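The Second Pair

Nayara Xavier had 1634 to spend and until the end of February to spend it. The money was in the budget under "equipment, other", and if she left it there Zekville would take it back.

She opened the spreadsheet again. Line four was grippers, one pair, hand-held, from Varma, 1582. Line five was the same pair from Vevus, 1000, delivery extra, no spare jaws. Line six was blank. She had typed "bed?" into it the week before and then deleted it.

The Baseseck office had four desks, a kettle and a laundry robot that could not yet fold a cardigan. It could do towels. It could do T-shirts if the sleeves were short. The customer, a chain of care homes, had written to say that residents did not on the whole wear towels.

"Buy the Varma," said her brother on the phone. "You always buy the cheap one and then you ring me."

"The Varma leaves me fifty-two."

"Fifty-two what?"

"Fifty-two for everything else."

She wanted to know how people spent an hour with the things before she put her name to either. So she went through what the home workers had sent in, one session after another, with the sound off and her lunch beside the keyboard. Socks went quickly. Trousers took two or three goes. Then she came to the knitwear, and she put her fork down.

The cardigan was cream, with cables and bobbles all over it, the kind her aunt used to make for every new baby and then, when the babies ran out, for adults. It was spread on a bamboo mat on somebody's bed. One gripper had a fold of it and the other had the collar.

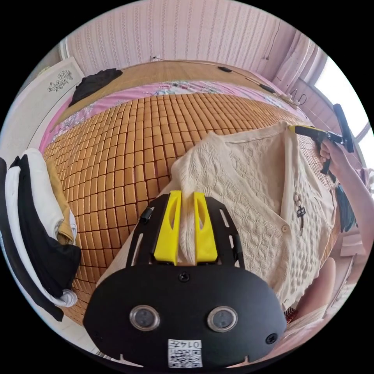

What She Wrote Down

She wrote "charm" on her pad, and underlined it. There was a small dark one on the front, with pieces dangling from it. Neither quotation said a word about snagging.

Under that she wrote "bobbles - jaw grip?" and "button". Then she wrote "spare jaws" and drew a box round it.

She rang Vevus first. A young man told her that spare jaws were sold separately, in sets, and that he would have to find out the price. He went away for a long time. When he came back he said the delivery would be six weeks.

"My money goes at the end of the month," she said.

"You could pay now and wait."

"And if they're wrong?"

He said he would have to find that out as well.

Varma answered on the second ring. The spares were in the box, the woman said, two sets, and there was a form for returns. Nayara asked her to send the form before anything else. It was one page long. She read it twice, then printed it and put it in the folder with the quotation.

Her brother rang back at five.

"Well?"

"Varma."

"I told you."

"You did," she said. She changed line four from black to green and typed the date beside it, Feb 14, 2019. In line six she put "knitwear, second-hand, assorted" and gave it the fifty-two. There was a charity shop opposite the station that stayed open until six, and she took her coat and went to see what they had with buttons.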